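Adholm booth project: where we are at the halfway point

Reporting date: July 14, 2024

Hi all. You asked for something shorter and less stiff than the January report, so I've written this one the way I'd tell it to you over coffee. The spreadsheet with the spending is in the shared folder as usual, and nothing in it should surprise you (we're a little under on parts and a little over on my time).

The short version is that the two-arm paper work is going well, and the part I was most worried about in January has turned out to be the easy part!

When we last talked, the question was whether one policy could learn to sort and stack thin sheets with both arms sharing the job, or whether we'd have to train each arm by itself and glue the results together. We tried both. The glued version, which we call Ulberg in our notes, was quick to train and looked great on short tasks, but the arms kept waiting on each other like two people at a narrow door. The joint version is called Ra. It took longer to get going and I nearly dropped it in the spring, but it's now clearly the better of the two. In our last full round Ra finished 70 percent of its runs with no help from us. I'm really happy with that number, given that paper bends, slides and sticks to other paper.

We also changed how we collect the training runs. In the old setup we laid the sheets out neatly and always in the same order, and the policy learned the layout and very little about paper. Now we toss them down in a loose pile, mix in other flat things like cards and stickers, and leave a bulky object or two standing around so the arms have to share the space with it. The wrist cameras help a lot here — more than the fixed one does, as far as I can tell, at least for finding the edge of a sheet.

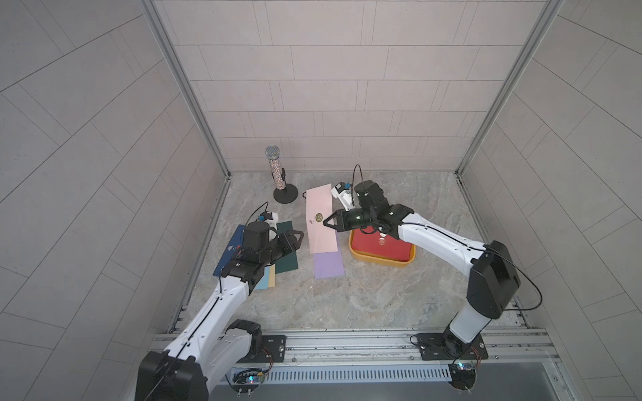 How many demonstrations does Ra need before it can handle a new kind of paper? With the current recipe it takes 15, as long as the new paper is close in weight to something it has already worked with.

That's a big deal for the Clundton people, who want to bring us their own card stock and don't want to sit through days of teaching. Very glossy stock is still a problem. The fingers slip on it, the policy tries again, and then it tries again in exactly the same spot, which is painful to watch. I think the fix is in the training data (we have hardly any recovery moves in there), so I've started recording runs where I fumble on purpose.

A few less cheerful things. We lost 2 weeks to a cable that kept working loose at one of the joints, and I spent far too long blaming the software for it. The evaluation is also slower than I promised you, mostly from resetting the pile by hand between runs. And I haven't started the write-up of the Ulberg comparison. It's next on my list, and I'd like to get it to you before we change anything else in the setup.

What I'd like from you is a yes or no on moving the leftover parts money into spare gripper fingers. The ones we have are wearing down, and I'd hate to mix old and new in the middle of the glossy tests. If that's fine with you, just reply to this and I'll put the order in.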